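Clotarden craft board > Painting and finishes

chalk_and_rag
Has anyone here tried the Skirnon matte sealer on painted gourds? The label says one coat and no yellowing. I have doubts. I did a batch in September with Isus varnish and half of them went tacky by the window. Work table at the moment:
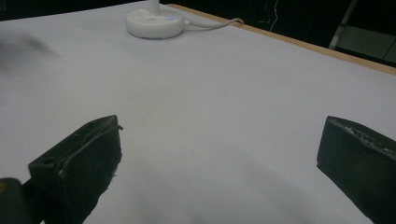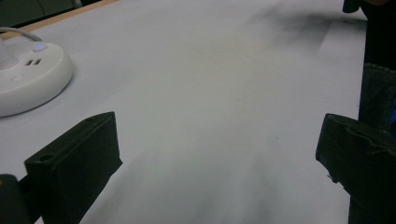
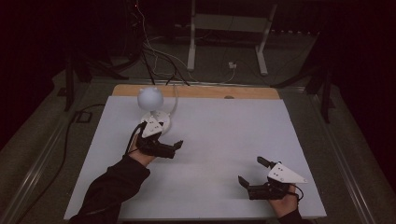
White work surface, all three. Cat-eared lamp in the last one.

pellmell452
One coat of anything on a gourd is wishful thinking. I put on 2 and still got soft spots near the stem. Did you scrub the waxy skin off first?

chalk_and_rag
Dish soap and a scouring pad, then some 12 days of drying. So I don't buy that it was the skin.

Meriem Younis
It was probably the skin. I've sold painted gourds for years and every tacky one I've had back was cleaned in a hurry. Isus is fine if you leave it alone between coats - most people don't.

tinpaint
Disagree with Meriem. Isus stays soft over craft acrylics no matter how long you wait. Same paint under Hartono paste wax, no trouble at all.

pellmell452
Wax over acrylic, and you're happy with that? Pick one up on a hot day and tell me again.

tinpaint
I have. They live on a porch.

Meriem Younis
A porch where, though? Mine go to people with radiators.

chalk_and_rag
So that's three people and three answers. What grit are you all using before the base coat? The Skirnon leaflet says 200, and I can't even find that in the store.

pellmell452
Use 220 and ignore the leaflet. And test it on an ugly one first.

Contact the moderators | Copyright Clotarden craft board | Back to top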